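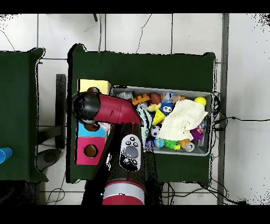

Toy Sorting and Tidying Assistants (part-time, fixed term)

Finlow Toy Library, Jilovton
Reference: TS-32

Finlow is taking on part-time assistants for the toy intake room at its Jilovton site. The work consists of emptying mixed bins of donated and returned toys onto tables, sorting the contents into set categories, checking each item and repacking it for storage or loan. The term starts in October and runs for 17 weeks.

The room

The intake room has a white tiled floor and several work tables covered with dark green cloth. The cloth stops balls and small parts from rolling and makes pale pieces easier to find. Each station has one gray plastic intake bin. Sorted items go into labeled crates on the wall shelving. The shelving is 50 inches high, so no ladder is used.

Material handled

Bins arrive mixed. Soft toys, balls, building pieces, foam blocks and figures are normally in the same bin, together with things that are not toys at all: pieces of cloth, clear plastic packaging, the lid of a can. Assistants need to recognize what belongs in the stream and what does not. Intake for the term is planned at 700 bins across both shifts.

Sorting categories

Foam blocks. Stacked on the table by size before crating. Blocks with holes cut in them are kept with the set they belong to. Torn or crumbling blocks are rejected.
Balls. Small soccer balls, globe balls, plain balls and spiky balls are crated together after a squeeze test. Anything that stays dented goes to the repair tray.
Plush and fabric toys. Seams, eyes and labels are checked by hand. All plush goes to laundry before shelving, including items that look clean.
Building pieces. Matched by system. Single pieces with no match go to the spares drawer.
Small figures and animals. Ducks, characters and similar. Items below the size gauge are removed and logged.
Non-toy items. Packaging is discarded. Cloths are shaken out over the table and then sent to laundry. Metal lids and anything with a cut edge go directly into the sharp-items tin.

Duties

Collect a bin from the intake rack and record its number on the station sheet.
Lift out loose cloth and packaging first, then work down through the bin. Do not tip the bin out.
Inspect, sort and crate the contents according to the category list.
Wipe hard toys with the supplied solution and let them dry on the rack.
Complete the station sheet, including rejects and the reason code.
Clear the table completely before the next bin is opened. At the end of a shift the cloth is brushed, the empty bins are stacked and the floor under the tables is checked for dropped pieces.

Requirements

Able to stand for most of a shift and to lift a full bin from the rack to the table with a second person.
Able to tell colors apart well enough to match building sets.
Able to read and fill in a printed form in English.
Comfortable with repetitive work done to a written procedure.
Aged 18 or over.

No experience with toys, retail or childcare is required. Experience in a laundry, warehouse, library or sorting center is useful and should be mentioned in the application.

Not suitable for

Applicants with a known reaction to dust, textile fibers or mild detergent should contact us before applying. Gloves are supplied and masks are available on request, but dust levels near the plush crates are noticeable on busy days.

Hours

Two shifts are offered. The morning shift runs from 8:30 a.m. to 12:30 p.m. and the afternoon shift from 1:15 p.m. to 5:15 p.m. Assistants are assigned to one shift for the whole term. Swaps are possible with the agreement of the shift lead. There is one paid break of 15 minutes per shift. Weekend work is not offered.

Pay and conditions

Hourly pay is according to Finlow grade 2. The current rate is given in the information sheet sent to all applicants. Training takes up the first two shifts and is paid at the full rate. Work shirts are provided. Closed shoes are mandatory and are not provided.

Reporting line

The morning shift is led by Aurelia Kuster and the afternoon shift by Pirmin Baumgartner. Questions about item safety and rejects go to Fahad Satti, who keeps the category list and issues changes to it.

How to apply

Send a one-page application to the Finlow office in Jilovton, marked TS-32, or hand it in at the front desk. State the following:

Name and contact details
Preferred shift, and whether the other shift would also be possible
Earliest start
Any previous sorting, packing or laundry work
Any limits on lifting or standing

A résumé may be attached but is not needed. Applicants who are shortlisted will be invited to a practical trial lasting 50 minutes, in which they sort one mixed bin using the category list and fill in a station sheet. The list is provided on the day and does not have to be learned in advance. Accuracy is scored ahead of speed.

Contact for questions about the position: Remo Steiner, Finlow office, mornings only.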